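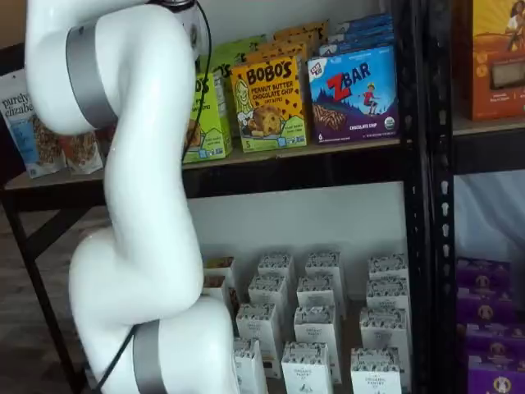

Why does a store put a bag of granola at eye level and a sack of rice near the floor? Shoppers buy more of what they see first, and granola earns more per foot of shelf.

Unit 8 handout: Shelf space and pricing
Read before the Cuseck visit.

Shelf space is the main thing a small grocery has to sell. A supplier such as Karakaya may pay for a better spot, and the store has to weigh that fee against what the space would earn anyway.

Terms to know
Facing - one package turned toward the shopper. Two bags side by side are 2 facings.
Turn - how often the stock of an item sells out and is replaced in a year.
Margin - selling price less what the store paid.
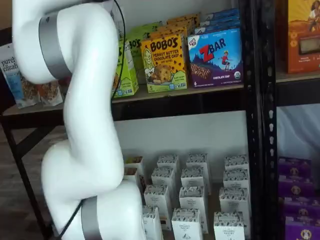
What happens when a slow item gets too many facings? Money sits in stock, and packages near their date have to be marked down.

Worked case. The Gristen store carries 300 snack items. In June the manager dropped 30 of them and gave the space to the best sellers. Sales per foot went up, but a few regular customers went to Disska for the items they missed. When you write this up, deal with both effects. The June sales table is on the last page - use the corrected one.
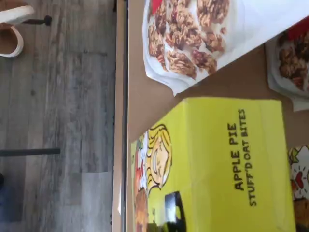
Imani wrote in the margin of last term's copy that the case leaves out labor, and that fewer items also means less time spent restocking. Add a line on labor to your answer. Wages are in the same table, second column from the right.

Write-ups are due July 10, 2022. Two pages, typed.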